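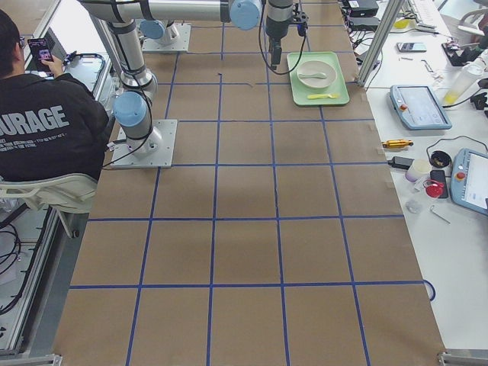

Heather Katene's first question about the build, before she ever joined it, was why anyone would want two arms when they couldn't get one to behave. She asked it on the workshop's message board. Angus Harawira printed it out and taped it inside his toolbox lid, and eighteen months later the two of them share the table.

I got an hour and a bit with them at Tivell, the shared workshop on the upper floor of the old Clomimwood building. Notes typed up fast, apologies in advance.

The build first. Two arms, silver links and pale blue joint caps, each mounted on its own aluminum plate. Brown kraft paper over the table, blue painter's tape laid across it in a grid. Extrusion along one side. Bought secondhand, both arms, from a packaging outfit called Rakena that was clearing out a line. Harawira paid 800 for the first and 600 for the second.

"The second one was cheaper as it came with no manual and a bad attitude," he says. "It would fault the minute you looked at it. Turned out to be one connector. I spent most of August on one connector."

The aim is meal handling. Picking up a spoon, moving a plate on a tray, that sort of thing. Harawira's father has very little grip left in either hand, and the first idea was a machine that would set his breakfast in front of him. That has been scaled back.

"Breakfast is hard," Katene says. "Breakfast is liquids. We do a plate and a spoon. We'd be very happy with a plate and a spoon."

So: mint-green tray, beige plate with a raised rim, a small pale spoon across it. A yellow plastic utensil as well, for when the spoon gets boring. The rim matters, she tells me. On a flat plate the spoon handle sits too low and the fingers of the gripper touch first. They went through a lot of plates before that one. She has opinions about plates now that she did not have before.

I asked about the tape. It was her idea and he resisted.

"He wanted to etch marks in the tabletop. In a table we don't own." The paper and tape went down in an evening. If a square gets torn up they patch it. Everything gets called by its square, counting away from the near edge, and when a run goes wrong they write down the square and what happened. The log is a paper notebook. It was up to run 406 when I visited.

How many of those worked? Harawira laughs. Katene doesn't.

"Define worked," she says. "Spoon left the plate, I'd say more than half. Spoon ended up where we asked, less. I keep two columns. Angus would like one column."

"I would like one column," he says.

They split the job by temperament. He does mounting, cables, anything with a hex key. She does the motion side, mostly with the teach pendants, which live on the white side table with a yellow screwdriver-like tool and a power adapter and whatever else has washed up there. One pendant per arm. They look the same, so yes, people have picked up the wrong one. There is a rule now: say out loud which arm you are about to move. Then wait for an answer. Then move it.

"Sounds silly for the first day," Harawira says. "After that you just do it."

Any accidents? One bent bracket, one cup. No people. Both pendants have a red emergency stop and Katene makes every new person press one before they are allowed to touch anything else – press it, watch the arm stop, reset it, do it again. She runs the arms slow. Slower than he wants. He brings it up twice while I'm there.

Cables are the other argument. They are strapped along the links, with slack left at the joints, and the amount of slack is apparantly a matter of belief. Too tight and you pull a plug at full reach. Too loose and the loop catches on something. The gripper cable has been redone 3 times. Harawira considers it finished. Katene says "hm."

What next. A better gripper pad, maybe softer. They tried pads from a supplier called Jisodby and liked the grip but not how quick they wore down. Then getting the two arms to share one job, one steadying the plate while the other lifts the spoon. At the moment they take turns, mostly. Timing is the problem, or the calibration between the two base plates is the problem, depends which of them you ask and I did ask both.

Does his father know about it? He does. He has been up to see it once, on a night when very little was working, and stayed for the whole session in one of the plastic chairs.

"He said it was slower than him," Harawira says. "Which, fair. He wanted to know if it did toast."

And does it?

"No," says Katene. "Don't write that it does toast."

Tivell's next open evening is Tue 28 February, arms running from seven, come up the back stairs as the front door sticks. They are looking for somebody who is good with small springs, and for more plates with a rim on them, any color, chips are fine.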